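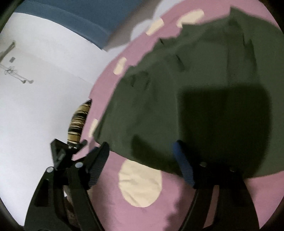

Delbridge grant, second progress report
06/12/2020
Prepared by Benedicta Kpodo for Jörg Hinrichs

Work since September has gone mostly into keeping the hand-held grippers in service. Both units now run on the same finger pads and the same pivot pins, so spares can be shared. Adom Yakubu has replaced the pins on the older unit, which had enough play to put the two fingers out of line when closed. He checks the closing gap every 15 recordings and writes it in the log.

Pads are the main running cost. The ribs wear first at the tip, and cloth starts to slip soon after. We had planned to change them at 2000 closures but will do it sooner on bedding work, where the operator pinches hard to lift a pillow by one end.

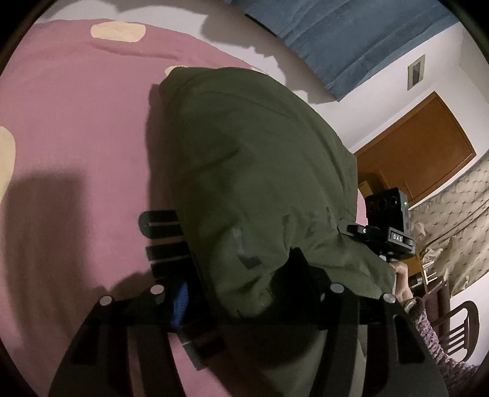
Camera mounts were the other problem. The screws worked slack during long sessions and the view drifted, so 31 recordings had to be thrown out. Edeltraud Rathjen now marks each screw with paint after tightening. We have 132 usable recordings to date, against a target we will not reach before the new year.

Still to do: second set of linkage arms from Eichhorn (ordered, no delivery date), recalibration after the arms are fitted, a short written check sheet for operators. No change to the budget is requested.

Comments (2)

Wiremu Henare: Which paint are you using on the screws? Ours flakes off.

Edeltraud Rathjen: Ordinary nail varnish. Wipe the oil off first.

We use cookies to remember your settings. Accept | Manage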